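Miststead Caravan Park
Pre-season site inspection, October
Inspected by: Kamlesh Sisodia
With: Roy Haslam (grounds)
Copy to: Nuria Pacheco, front office

Marked OK, FIX (before opening) or WATCH (look again mid-season).

1. ENTRANCE AND ROADS

1.1 Speed signs visible from driver's seat: OK
1.2 Speed humps painted: FIX
The one past the dump point has worn back to bare bitumen. Roy has paint in the shed.
1.3 Overhanging branches on van routes: FIX
River gum near site 6 is down low enough to catch an air conditioner. Needs the arborist, not the pole saw. There is a second limb behind it with a split in the fork. Keep site 6 closed until both are off.
1.4 Potholes: WATCH
Back loop was filled in winter and is holding so far.

2. POWER HEADS AND WATER

2.1 Covers close and latch: FIX
Two latches broken on the creek side. Parts on order through Nel, order no. 817.
2.2 Safety switches tested: OK
Test button pressed on every head. All tripped and reset. The electrician's own test is separate and his tags are current.
2.3 Taps, leaks and backflow fittings: FIX
Tap at the fish cleaning table drips at the spindle. New washer didn't cure it, so replace the whole tap.
2.4 Non-drinking water signs on bore taps: OK

3. AMENITIES BLOCK

3.1 Floor slip resistance: WATCH
Ladies' end is fine. Men's end has soap build-up in the two corner showers. Scrub it before anyone talks about resurfacing.
3.2 Hot water temperature at basins: OK
3.3 Accessible bathroom, grab rails tight: OK
Rail beside the toilet was re-fixed last season after Mpho Swanepoel reported movement. Pulled on it with full weight. No movement.
3.4 Emergency call cord reaches the floor: FIX
Somebody has tied it up out of the way again. Untied it during the inspection. Cleaners to be told in writing, and a label put on the wall next to it.
3.5 Lighting, inside and path: FIX
One tube out over the laundry bench. Path light nearest the block stays on all day, so look at the sensor.

4. FIRE

4.1 Extinguishers in place and tagged: OK
4.2 Hose reels run out full length: FIX
Reel 3 jams halfway. It was put away kinked. If it still jams when rewound, call Soltthorpe for a service.
4.3 Emergency assembly point sign: OK
4.4 Site map in reception shows current exits: FIX
Map still has the old rear gate on it. Nuria has the new drawing. Please reprint the handout as well as the wall copy.
4.5 Gas bottle cage locked: OK

5. PLAYGROUND AND CAMP KITCHEN

5.1 Softfall depth under swings: FIX
Scraped out under both seats, as usual. Rake back first, then top up.
5.2 Bolts, chains and shackles: OK
5.3 Barbecue plates and auto shut-off: OK
Grease tray was full. Emptied.
5.4 Benches and tables, splinters: WATCH
5.5 Bins clear of the cooking area: OK

6. STORAGE YARD AND LOW BARS

6.1 Stored vans chocked: OK
Torquil Mackay's van had one chock missing. Replaced from the shed and he has been rung.
6.2 Mower shed, fuel stored in approved cans: OK
6.3 Low bars and rails marked: FIX
The cross rail on the old bike shelter is at head height for a tall adult and painted the same dark green as the posts. It is hard to pick after sunset. Tape was tried last year and peeled off by Christmas. A big bright red cylinder around a dark bar, with the dark lengths still showing at each side, stands out properly, and the shelter rail should be done along those lines. Roy to measure the rail and get a price on padded sleeves. Keep people out of the shelter at night in the meantime. 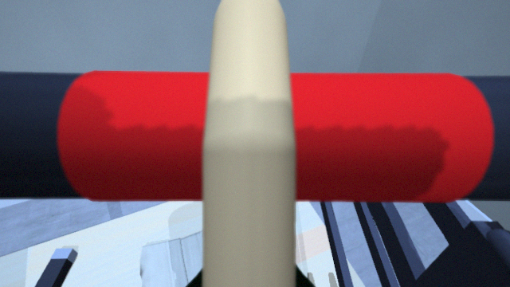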